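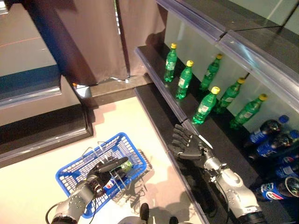 The year I had three children under six, Purim fell on the same week as the flu, and I promised everybody costumes anyway. I was that kind of mother then, or I wanted to be. My sister-in-law in Clulard sewed hers in January, with linings, and I had a glue gun and a bag of felt. So on the afternoon before the party I put on my good coat over my bathrobe (the coat was long, and I thought it would hold) and walked down to the market on Tarby Street to buy whatever a person could turn into a king, a bee and a loaf of challah. I took one of those bright blue wire baskets, and by the drinks I laid a bottle of Pepsi in it, which was the only thing on my list I was sure of, and stood there with my eyes closed for a minute.

"You're in your slippers," said a voice beside me.

It was the old woman from the second floor, the one who swept the stairs every morning whether they needed it or not. In four years we had said good morning and good Shabbos and very little else.

"I have to make a bee," I told her. I don't know why I started with the bee.

She looked into my basket, and then at my coat, and she took the basket out of my hand and carried it to the register herself. All the way home she asked me questions. How tall was the bee? Did the king mind velvet? Would the challah be able to sit down? By the time we got to our door I was laughing so hard I had to hold on to the railing.

She came up at 8:30, after the little ones were asleep, with a suitcase. Inside were 50 years of Purims, folded in tissue paper - crowns, wings, a beard on elastic, a brown quilted thing that had once been a bear and was, she said, a challah already if you took off the ears. She had raised 13 children on Munteanu Lane and saved something from every one of them. We took off the ears. We drank the Pepsi out of coffee mugs and she told me which of her boys had cried in which costume, and it was most of them.

"And what did you go as?" I asked her.

She was sewing by then, and she bit the thread before she answered.

"Tired," she said. "Every year. Hold this wing."

I held the wing.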